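# Handheld gripper, bench 2: setup, care and repair FAQ

Maintained by Madhu Dhillon. Repair questions go to Brijesh Garg at the Adcombe bench.

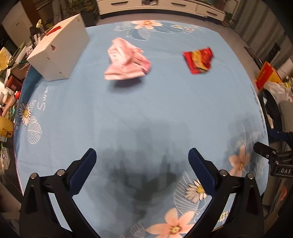

Most of the questions below come from people taking over a unit that someone else set up. If yours has just been unpacked, read the Itow assembly sheet first and return here for the calibration values.

## Setup

**Which way do the finger pads face?**

Inward, toward each other. The pads are not handed, but they wear unevenly, so mark the back of each one with L or R before taking it off. A pad moved to the other finger will sit proud at the tip for the first few hours of use.

**How tight should the finger screws be?**

Snug with the short driver, then a quarter turn. Do not use the long-handled key. The threads go into plastic on the older Itow fingers and will strip. Work across the joint – one side, then the other – and check that both fingers still swing freely before the last quarter turn.

**What are the correct encoder values?**

With the fingers fully closed and no object between them, the encoder should read 2,119. Fully open, it should read 2,636. A difference of up to 17 counts at either end is acceptable. Beyond that, run the zero routine again.

**How do I run the zero routine?**

1. Close the fingers by hand until the pads touch. Do not squeeze.
2. Hold the trigger and press the set button once.
3. Wait for the second beep.
4. Open the fingers to the stop and press set again.
5. Cycle the fingers five times and read both values.

If the closed value drifts upward over the five cycles, a pad is lifting. Replace it and start over.

**Does the table surface matter?**

For calibration, no. For tracking, yes. A plain glossy surface gives the camera little to hold on to, and position will wander on slow moves. Printed cloth works well if it lies flat. Smooth out folds before starting, and tape the corners if the cloth slides.

**Does the gripper's own shadow cause trouble?**

Rarely. A soft shadow between the fingers is normal under ceiling lights. A hard-edged one from a single lamp can cost tracking on close approaches. Move the lamp or add a second one on the other side.

## Routine care

**How often should the pads be cleaned?**

At the start of each shift, and again after handling food packaging or anything dusty. Use a lint-free cloth with a little water. Alcohol hardens the pad material and is the most common cause of early replacement at Adcombe.

**And the lens?**

Blow it off first, then wipe with the lens cloth kept in the lid of the case. Keep pad cloths and lens cloths apart.

**What should be checked before each session?**

- Both pads seated, no lifted corners
- No finger screw heads standing proud
- Bracket firm when pushed sideways
- Closed and open values within limits
- Cable clear of the trigger

Enter the two encoder values in the Kesimar log. The other checks need only initials.

**Can the joints be oiled?**

No. The bushings run dry. Oil migrates to the pads within a day or two and cannot be fully removed.

## Faults and repair

**The fingers close but thin items slip out.**

Check pad alignment first. Hold a strip of paper between the tips and pull. It should drag evenly across the full width. If it drags on one side only, loosen that finger, square it against the other and retighten. Replace the pads as a pair if the surface feels slick after cleaning.

**One finger lags behind the other.**

The link pin is worn or the joint is overtightened. Back the screws off a quarter turn. If the lag remains, stop using the unit and tag it for Brijesh.

**The image blurs on soft or crumpled items but is sharp elsewhere.**

Usually motion. Slow down and try again. If objects on the far half of the table stay soft with the gripper held still, the focus ring has moved. Reset it with the Gachanja target at working distance and lock it.

**The encoder reads zero, or jumps.**

Reseat the connector at the handle end, then at the logger. If the reading jumps when the cable is flexed near the grip, replace the cable. Splices have not lasted.

**Which parts can be changed without sending the unit back?**

Pads, finger screws, fingers and the cable. Link pins, the encoder and anything behind the camera plate go to the Adcombe bench. Include the last page of the log – units sent without it are put at the end of the queue.

**Do I need to recalibrate after changing pads?**

Yes, every time, including when old pads are removed and refitted.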